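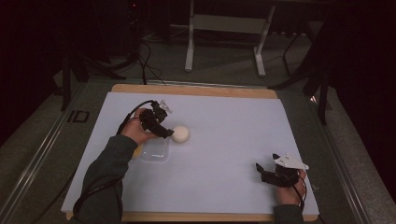

Siiri Pesonen wrote to me that a standard for demonstrations will only produce demonstrations that look like the standard. If every operator must pick up the ball in the same manner, she says, the robot will learn one manner, and the first day in a real kitchen it will fail.

I have thought about her letter for several weeks, and I agree with half of it. It is true that variety has value. But she speaks of rules for how the hand should move, and I am asking for rules about everything that surrounds the hand.

Let me take the work with hand-held grippers, which I know best. A person puts a ball into a container, and we record it. In June I went through 432 such recordings made under the Drivau project. In 185 of them the note about the task said only "ball, box". It did not say if the container was open, where the ball began, or what should count as finished. One operator had stopped when the ball was inside. Another had stopped when both grippers were back at the side of the sheet. Both were right, as no rule told them otherwise – and the model trained on their work must now guess.

This is not variety. It is only missing information.

My proposal is modest. Before each session, somebody writes down the start, the end and the allowed objects, in sentences which a new colleague can understand. The cables are checked so that they do not pull on the wrist. Failed attempts are kept and marked as failed, never quietly deleted. An operator rests after 34 attempts, even when he feels fresh. I do not defend this exact number with any science. Ulla Eskola uses a lower one and her people are happier, so perhaps she should choose it.

How the person reaches, which hand goes first, how wide the jaws open – all this I would leave free.

Senyo Ansah has objected that small groups cannot afford such paperwork. I tried it at Skistgate, and it cost us around 300 words for each task, written once. What we could not afford was the month before, when two of us sat and argued about what an operator had meant by "done". He had already left the company, and we threw his recordings away.

I have sent Siiri the draft of the rules and asked her to cross out every line which touches the movement itself. So far she has crossed out two, and I think she is right about one of them.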